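**Vinden table cover, matte black - 70 x 130 cm**
Item 849 · made to order in our Kendavo workshop

I've been sewing table covers for years and I still get more messages about this one than anything else in the shop. People want a black cloth that looks black on the table, without that gray shine you get from cheap polyester under a kitchen lamp. So did I! I tried a stack of samples in February before I settled on the fabric Thaís Frota found for me, and I haven't gone back to the others. 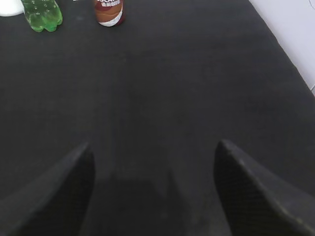
*Matte black surface.*

The weave is tight and fairly heavy, so it hangs straight at the corners and doesn't creep when you slide a plate over it. I hem all four sides by hand-guided machine with mitered corners (Odair Fontes taught me those, and he unpicked plenty of my early ones). The back is brushed, which keeps it from skating around on glass or varnished tops.

**What you get**

- One cover, 70 x 130 cm, pre-washed
- 2 spare corner weights with clips
- A small card with the washing notes

**Washing**

Cold wash, inside out, with other dark things. Hang it to dry and skip the dryer. Black shows lint, I won't pretend it doesn't, so keep a lint roller in the drawer. Candle wax comes off with brown paper and a warm iron, but do a corner first. 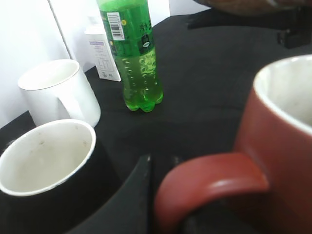
Choosing a color to go on top of black is the part I enjoy most, and it's what customers write to me about at midnight. Pale stoneware is the safe pick. I lean toward warmer things myself - a brick-red mug with a white glaze inside looks terrific on it, and the white of the interior keeps the whole table from feeling heavy. Dark navy I'd leave in the cupboard unless you have good light. Érica Fagundes ordered hers with mustard napkins and I've been jealous ever since.

**Sizes and custom work**

The listed size suits a narrow kitchen table or a sideboard. If yours is wider, send me the length, the width and how much drop you'd like on each side, and I'll quote you. Round tables are fine too, but please measure across twice, in both directions (old tables are rarely as round as they look). Custom pieces can't be returned unless I've made a mistake, in which case I'll sew you a new one.

**Shipping**

Covers go out rolled on a tube, so there are no fold lines to iron out. Ronaldo Peixoto does the packing and he'll add a gift note if you leave one at checkout.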